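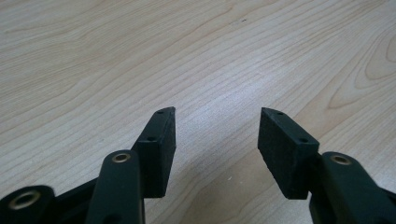 So, can a machine wipe down your table yet? I've been asking everybody I know, mostly because my sister asked me over dinner and I gave such a mushy answer that I was embarrassed for the rest of the evening. I've been writing about gadgets on this blog for years! I ought to have something better than "well, sort of."

Let's start with the table, because people always pick laundry as the hard one and I think the plain old table deserves more respect. Think about what you do after breakfast. You look across it, you spot a speck, you decide whether it's a crumb or a dent or just part of the wood grain (mine has those long swirly loops and I have scrubbed at them more than once, before coffee), and then you either brush it off or leave it alone. Takes a second. Now give that job to something with two stiff fingers and no fingernails. A crumb is too small to pinch, and if the light bounces off the tabletop in a big pale patch, it may be hard to see in the first place.

My friend Shamim Bajwa fixes packing equipment for a living and has very little patience for my enthusiasm. Her view is that picking up is the easy half. Two flat pads closing on a box, fine, machines have done that forever. She wants to know what happens when the box is a wet sponge, or a fork lying flat, or the last pea. "Show me the fork," she says, every time I send her a video. Lying flat is the whole problem with a fork, by the way. Try it with two wooden blocks in place of your fingers. I did, at the kitchen counter, for longer than I'd like to admit, and the trick I ended up with was sliding it to the edge so the handle hung over. That's a lot of planning for a fork.

I do own one household robot, a Brisa floor vacuum, bought in September for 218 dollars, and I love it. It does the hall and the kitchen while I'm at work. It also needs me to pick up the socks, lift the chair with the fringe, and fish out whatever it ate. My evening routine went from vacuuming to getting the house ready for vacuuming, and I'd still say I came out ahead, maybe ten minutes a day, more if the kids are at their dad's.

The shop floor is further along, which makes sense. Dwayne Pruitt, who I used to share a carpool with, runs the finishing end of a small furniture shop, and they've had an arm there for 28 months now. It loads drawer fronts into a sander. Same size, same stack, same spot, all day long, and he says it's great at it. Then I asked if it could wipe the dust off a finished top and he laughed at me. A person does that, with a rag, walking all the way around and bending down to catch the light from the side. He tried setting up the arm for it once and gave up after two afternoons, because it pressed too hard at one end and barely touched the other.

So here's my answer, for my sister and anyone else. Same thing in the same place, yes, go ahead. Anything that has to be looked at and judged first, even a dot on a table, I'd keep a rag handy. I do think it's coming, and sooner than Shamim thinks! We have a bet on for the fork: a robot I can buy for my own kitchen, clearing forks off a flat table, within 24 months. Loser makes dinner and does the dishes by hand.

Next time I want to get into dishwashers, loading them I mean, and I already have strong feelings about bowls. If you've got a machine at home that does a real chore from start to finish with no help from you, leave me a comment and tell me what it does with the stuff it drops.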